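Dos pares de pinzas de mano, una semana de julio y la mesa 5. Las Bado pesan menos —se nota en la muñeca—, pero con cosas pequeñas en la caja de compartimentos me cuesta cerrar fino. 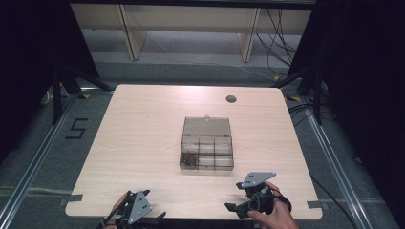
Huỳnh me escribió que con las Nornadska le pasaba igual hasta que cambió las almohadillas.

Lo probaré, ¡claro! De momento, 43 intentos limpios de 81, y casi todos los fallos

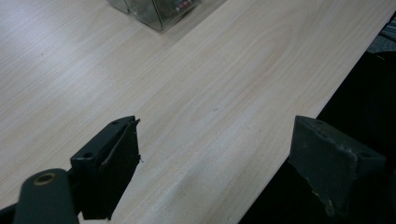 vienen de entrar demasiado inclinada. Eso ya es culpa mía. Queda mirar los cables.

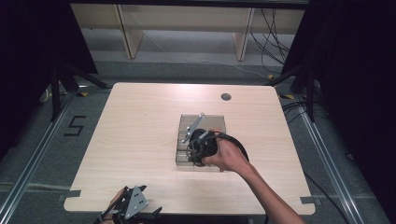
Próxima prueba: Uvadon

Me llega el controlador en 20 días. ¡Qué ganas!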